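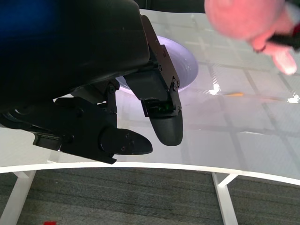 What does a magistrate do?
A magistrate listens to both sides in a court case, decides whether a rule was broken, and says what should happen next.

I get asked this a lot, mostly by kids who have seen a TV courtroom with a lot of shouting and a wooden hammer. I work in the courthouse in Havport, where my job is to help people find the right room and know when to stand up, so I get to watch a lot of cases. There's very little shouting!

Let me tell you about a small one. A man had a neighbor, and the two of them had fallen out over a fence. One night he sent her a pile of mean messages, and some of them said he was going to hurt her. She was scared. She saved the messages (smart!) and told the police.

Now, lots of kids say to me, "But he only typed it. He didn't do anything." Well, in many places, threatening somebody can be a crime all by itself. Being frightened in your own home is a real harm, even if you never get a scratch.

So the case came to court. The person who tells the court why they think a crime happened is called the prosecutor. That was Areeba Bangash, who talks very quietly, so everybody leans in. The person on the other side is the defense lawyer. That was Rodrigo Marín, and his job was to speak up for the man and make sure he was treated fairly. Some people think it's strange to help a person who might have done something wrong. I don't. If I were in trouble, I'd want someone who knew the rules standing next to me, wouldn't you?

The magistrate was Montserrat Aguirre. She didn't know either neighbor, and that's important - you can't be fair if one of them is your cousin. She read the messages, listened to the neighbor, and then listened to the man. She asked three questions of her own. Then she went away to think for a bit, and I got everyone some water.

When she came back, she said he was guilty. That means the court was sure he'd done it. Before that moment, the law treated him as innocent, even though plenty of people on his street had already made up their minds.

He didn't go to jail. He had to pay a fine, and he was told to stay away from his neighbor and not send her any messages at all. If he broke that order, he'd be back in front of the court.

If somebody ever sends you a message that scares you, don't answer it and don't delete it. Show it to a grown-up you trust, even if you think you might have started the argument. You won't have to sort it out alone.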